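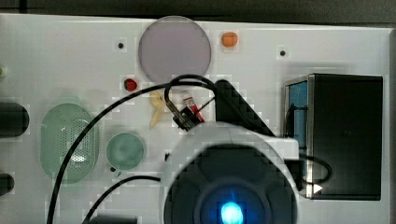 A robot arm that has seen only a handful of demonstrations can learn a new tabletop task by borrowing from everything it has practised before, according to results shared this week by a team at Girnlow.

The method, called Urnstead, lets the arm search its own back catalogue of movements when it is given something new to do. It picks out the stretches that look most useful, and trains on those alongside a few fresh examples recorded by a person guiding the arm by hand.

The saving is striking. A new task used to need 40 guided runs before the arm managed it reliably. With Urnstead, the team got to the same level with 5, drawing on a store of 1,000 older recordings.
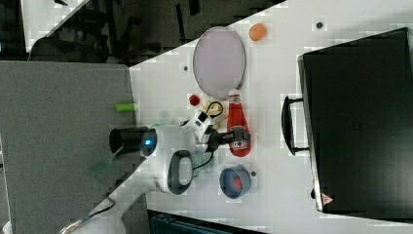
*The arm's gripper over a ketchup bottle, with a plate and a bowl also on the table.*

Glenys Gough, who leads the work, is plainly delighted. "We thought we might halve the number of demonstrations," she said. "When the first scores came in I made everyone run them again — and they held up!"

Bottles are a good test for this sort of learning. Grip one lying on its side in the wrong place and it can roll or swing, so the arm has to line itself up before it closes its fingers. Shifting the other items between runs makes life harder still, as the arm can't lean on a path it has learnt by heart. 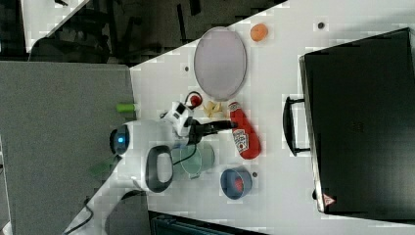

There are limits. Urnstead does best when the old recordings include something close to the new job, and it struggled with tasks that had no near match in the store. The team is now working with colleagues at Arnell to widen the collection, and plans to try the method on a second arm with 10 new household tasks.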